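Setting up your Serodico audio guide for the Furnival walk

Before you head out

I wrote this walk for people who like to wander at their own speed, so please don't feel you have to do it in one go. It has 17 stops if you skip the churchyard loop, and the whole thing lives in the Serodico app. You'll want to load it at home on decent Wi-Fi, because the download is 472 MB and the signal around the old market is terrible.

1. Install Serodico and open it. It'll ask for your location right away. Choose "While using the app" – the stops won't play on their own otherwise.

2. Tap Find a Walk and type in 517. That's my walk's number, and it's much quicker than searching by name (there are three other Furnival walks in there, and one of them is for dogs).

3. Tap Download, then wait for the little green check mark. If you leave the app while it's going, it starts over from zero. I've lost a whole cup of coffee to this!

Note: The voice you'll hear on the first few stops is mine. From the Trirnirar Building on, it's Darnell Schumacher, who knows far more about terracotta than I do and gets very excited about it.

Setting your sound

4. Plug in your headphones and play the welcome track. Darnell's stops were recorded louder than mine, so set the volume a notch lower than feels right.

5. Under Settings, turn on Auto-pause. The guide will stop talking whenever you stray more than 700 feet off the route, and pick up where it left off when you come back.
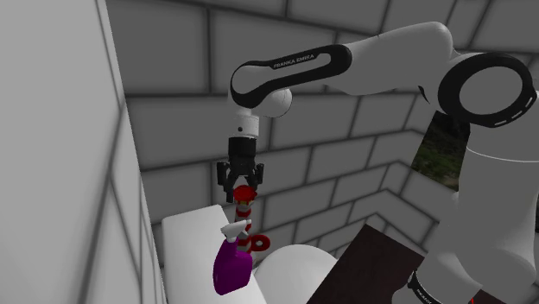

6. Go to Text Size and pick Large if you plan to read the notes outdoors. You can also switch on captions here, and I'd do that for the Brasemow Arcade, where the buskers usually win.

Caution: Stops 8 and 9 are on either side of a busy road. Pause the audio before you cross and start it again once you're on the far sidewalk. Please don't try to look up at the clock while you're walking – I know it's tempting.

At the first stop

7. Stand by the bank doors with your back to the fountain and tap Start Walk. The date over the doorway is 1612, but the front you're looking at is from a rebuild, and I get into that on the track.

8. If nothing plays after a minute, tap the stop number on the map to start it by hand. You can do the rest of the walk this way too, and it saves your battery.

Note: In October the arcade gates close at 5 p.m., so set off by two if you want to see the ceiling. For lost passwords or a download that won't finish, write to Arlo Alcantara through the Help tab.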